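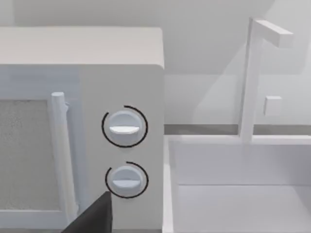 My sister reckons a kitchen isn't old until something in it stops working, and by her rule I have no business spending a penny on mine. She told me this over the phone while I was reading her the Primdale quote, and she told me again when I got to the total, which was £3,582 before fitting.

I have been thinking about her rule for most of the summer. I think she's nearly right, and I also think she's a person who kept a kettle going with a bulldog clip, so I don't want to go all the way with her.

How did I end up with a quote at all? I went into the Primdale showroom to buy a tap washer. They don't sell tap washers, as you might guess from the lighting. What they do have is a chap with a tablet who asks how you "live in your space", and before I'd thought up an answer I had been booked in for a design visit. The visit was free. I'm suspicious of free visits and I should have listened to myself.

The designer was perfectly pleasant. She told me the average household replaces its kitchen every 8 years. I asked who had worked that out and she said it was "an industry figure", and I'm sure it was, in the sense that the industry would like it very much. My parents had one kitchen from before I was born until after I'd left home. The doors went a bit yellow. We ate our tea in there every night and it didn't seem to harm us.

Then came the question of flow. Mine is poor, apparently. I was told that the sink, the cooker and the fridge ought to make a triangle, and I pointed out that any three things not in a straight line make a triangle. She laughed politely and wrote something down.

I got a second quote from Taltix, mainly out of spite. Theirs was lower, but it left out the worktops, which I only found on page 14, in a box headed "Not included in this package". Also in the box: handles. I would love to know who is buying kitchens without handles and how they're getting at their plates. When I rang up to ask, the man said most customers like the freedom to choose their own. I said I'd like the freedom to have them in the price. He offered to ring me back - he hasn't.

What bothers me most is the language. Nothing in these brochures is a cupboard. It's a "storage solution", as if I'd been struggling with a sum. There's a range called Mimatia which comes in four greys, and the words used for them are calm, honest, grounded and urban. I looked at all four under the showroom lights and then asked to take the samples home, where they turned into two greys and a sort of beige. How is a grey honest? What has it owned up to?

And the savings! One leaflet claims a new layout will save me half an hour a day. I can't see where this half hour is meant to come from. I don't spend half an hour a day walking to the fridge. If I cook, I chop an onion, and a new drawer won't chop it for me. If I don't cook, I have toast, and I've got toast down to a couple of minutes without any professional help.
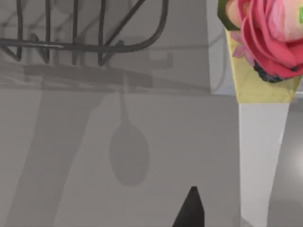 Rack and shadow.

So I tried something else. For 2 weeks I kept a notepad by the bread bin and wrote down every time the kitchen annoyed me. I thought it would fill up fast. It didn't. The tap dripped (see washer, above). One drawer sticks when it's damp out. The light over the hob is too dim to tell whether mince is brown or only looks brown. I couldn't find the good scissors on several occasions, and I don't believe Primdale can do much about that unless they're willing to have a word with the rest of the family. There was also one entry that just said "onions" and I've no memory of what I meant.

Not a word about flow, you'll notice, and nothing about the doors, which I'd been ready to swear I hated.

I've since bought the washer from Marquez, the hardware place by the bus station, where they keep them loose in a tray and let you bring the old one in to match. I rubbed a candle along the drawer runners, which is an old trick and works well enough if you do it again when you remember. The bulb was a straight swap.

I'm not claiming this as a great victory. The lino really is on its way out, and I still catch myself looking at other people's worktops when I go round for coffee. If the cooker packs up I may well be back in that showroom in January when the sales are on, nodding along about triangles. But I'd like to go in knowing what I want, and I'd like someone to show me where the 8 years comes from.

Primdale have emailed to say my price is only held until the end of the month. They said that last month as well. I've asked them if the handles are included.

Recent posts
The great loft insulation muddle
Do we need a special cloth for everything now?
Slow cookers: a second opinion
What I learnt from reading a carpet warranty
Smart meters, and why mine sulks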